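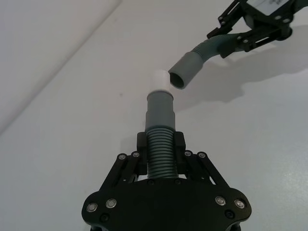
3.2 Hoses and Their Ends

Gray hoses are the orphans of the household inventory. In the Mukville survey, 68 of the 232 homes owned at least one hose that no member of the household could assign to an appliance, and in none of those homes had anyone proposed throwing it out. Kouris and Kollár found the same loyalty in Lastthorpe, where respondents parted more easily with furniture.

We therefore sorted hoses by their ends, the middle of a hose being much the same wherever one meets it. The end in Figure 1 shows the vocabulary used in the rest of this paper. The ribbed length is the "body." The smooth gray fitting above it, with its small shoulder, is the "cuff." The short white cylinder sticking out of the top of the cuff is the "connector," a word our respondents used for all three parts and, in one interview, for the cupboard.

Coding was done by two of the authors working separately. They agreed on bodies almost at once. Cuffs took until February. Most of the trouble lay in the shoulder, which Galanis counted as part of the cuff and Ertürk preferred to treat as a part in its own right. The Galanis reading was adopted after a long Monday, and the spreadsheet was corrected to match.

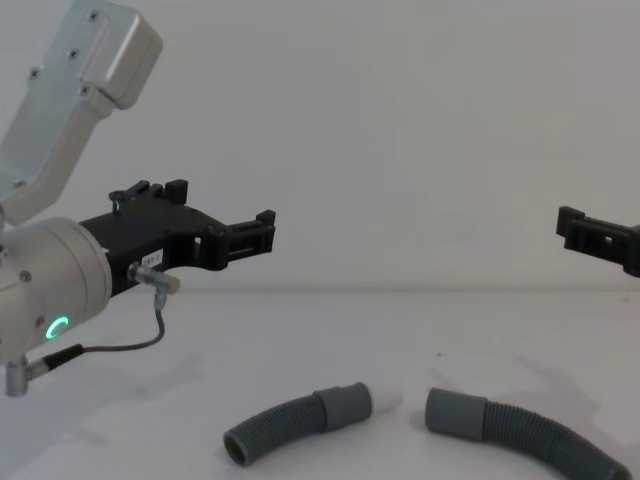

3.3 Where the Hoses Were Kept

The full inventory came to 3415 items, hoses included. Respondents were asked to name the storage place before opening it, a rule that produced some of the least reliable data in the study. "Under the sink" was the usual answer, followed by a search of every other part of the kitchen.

Hoses with a separate connector were generally stored with the connector still in place. Loose connectors turned up in drawers beside batteries and takeout menus, and we coded these as separate items even when the household insisted that the hose was "in the garage somewhere." The garage hoses are treated in Section 4.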